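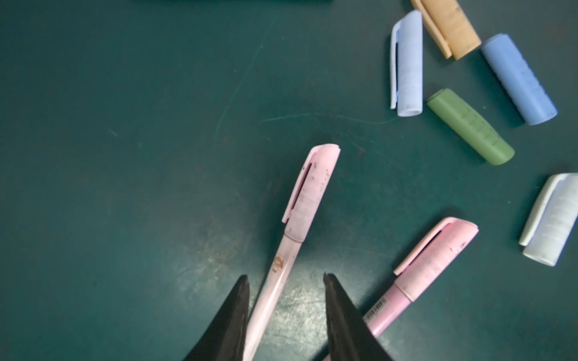
4. Putting the floating panels on the water

By now you should have both Ollness rafts bolted together on the bank, with the panels still in their foam covers. If you haven't, go back to section 3, because bolting these up while standing in a pond is miserable (I did my first set that way and lost a wrench to the mud).

1. Check the depth where the rafts will sit. The Ollness needs 38 inches at the lowest water level you get all year. I measured mine in February, when it was full, and had to move everything in August.

2. Clip the mooring lines to the corner rings before launching. The rings on the short sides are for towing only. They look identical to the corner ones, so I put a bit of tape on mine.

3. Slide the first raft in, short side first. You want two people for this, one on each side. Leave the foam covers on for now!

4. Float the second raft up beside it and push the hinge pins down through both frames until they click. If a pin stops halfway, lift the outside edge of the raft a little and try again – don't hammer it.

5. Run the lines out to your anchors and leave around 20 inches of slack in each. It looks like far too much, but the pond will rise after a good storm and the rafts need to go up with it.

Caution: Keep the connectors capped and out of the water the whole time. Panels make power whenever there's light on them, even when they aren't hooked up to anything.

6. Bring the cable ashore through the Lavoie float tube. Feed it from the raft end, and leave a loop at the bank so nothing pulls tight when the wind gets up.

7. With the Grameck controller switched off at both breakers, plug in the battery side first and then the panel side. Take the foam covers off last.

8. Switch on the battery breaker, wait for the green light, then switch on the panel breaker. Mine took 10 minutes to show a reading the first time, and I'd already started unplugging things by then. Give it a chance.

Note: The older Grameck units blink amber during that wait. The newer ones just stay dark.

If you bought the Brorosley bird wires, don't fit them yet. They go on after the tilt is set, and that's all in section 5.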